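Budgeting for hand-held grippers: what have I forgotten? 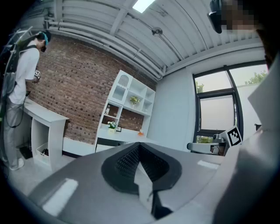

Recording day, brick-wall end of the room. Gripper in front, backpack rig at the table.

Posted by lethamshed, March 13, 2026

I've been handed the equipment budget for our recording room at Letham, presumably as punishment. The quote from Prerkico is $3495 per hand-held gripper, and we want a second pair so two people can record household tasks at once. We already own the arm. The supplier also suggests $1000 a year for "consumables and support", a phrase that makes my eye twitch.

Total pot is tight and closes in August. Do I buy the pair new, buy one and wait, or look second-hand? And what do people end up paying for that isn't on the quote?

padsandtape
Buy the pair. One gripper is fine for opening drawers and then somebody asks you to fold a tea towel.

The stuff missing from your quote is all dull. Finger pads are the big one – ours wear at the tip long before anything else goes, and we get through 40 in a year with two operators who swear they're being gentle. Cables next, especially any that dangle off a backpack near knee height, where every chair in the building can reach them. Then spare batteries, a second charger, and printed markers on stiff card (thin paper curls and you'll lose an afternoon recalibrating).

I'd decline the support plan for year one and put the same $1000 in a spares line. Ask for pad prices in writing first. Ours doubled between the quote and the first reorder, and the rep was very sorry about it, in an email with an attachment listing the new prices.

Also get somebody to wear the backpack for a full session before you sign. Our catalogue said "lightweight". My shoulders have since filed a dissenting view.

matsuda_owner
We got a used Matsuda for $2000. Works fine. No manual, no case, one pad.

greywater
Check freight and GST, neither will be in that figure. If you're using Iltoleo for the recordings, storage is billed separately as well, and two operators fill it twice as fast. Don't know about the pads, we've only had ours a month.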